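Wednesday, September 4, 2019

Tablet stacking, morning

Cyril and I took turns on the leaders today, and I'm happy to say we got 40 demos saved before lunch, which is better than I'd hoped for on a new task. Grabbing the tray wall along with the tablet is still my favorite mistake to make!

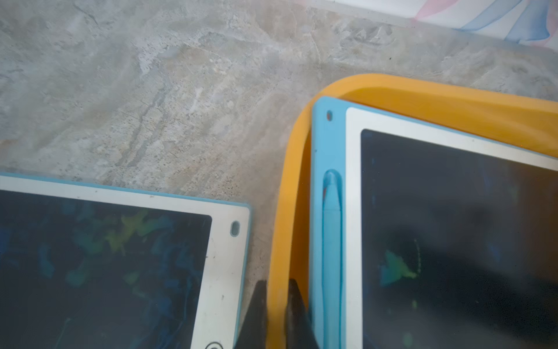

Both arms

Fiifi wants plenty of variety in how the tablets lie, so we left some on the floor beside the yellow tray and a few piled inside it – he says crooked is fine, and I believe him. 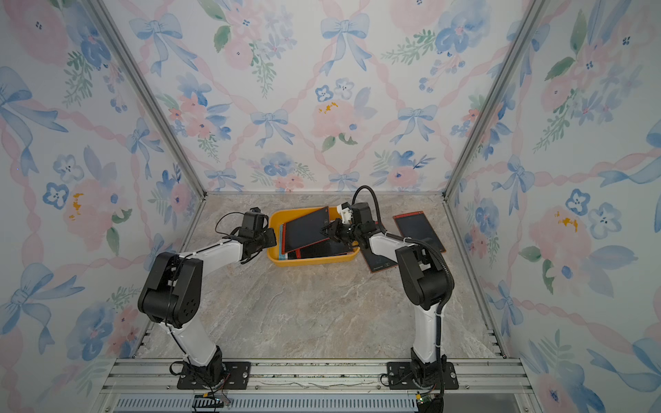 Wrist views

Glare on the dark screen again. I'd like Leonie to look at the lamp before we record more, and please leave the old scribbles alone for now, we want them in the set.

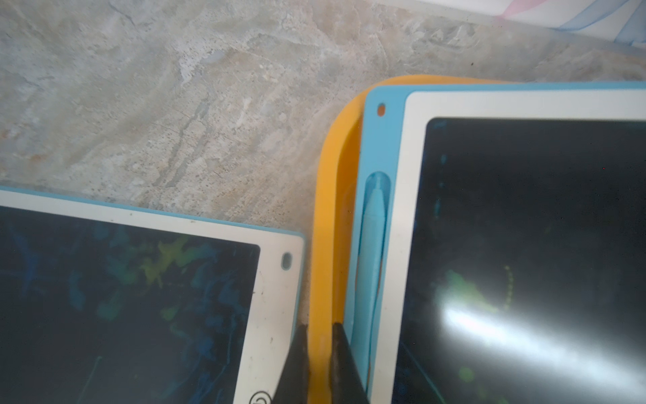
For tomorrow

Throw out 6 episodes with long pauses (my fault, I was chatting). Ask Konrad Z. about the 2 spare fingertips.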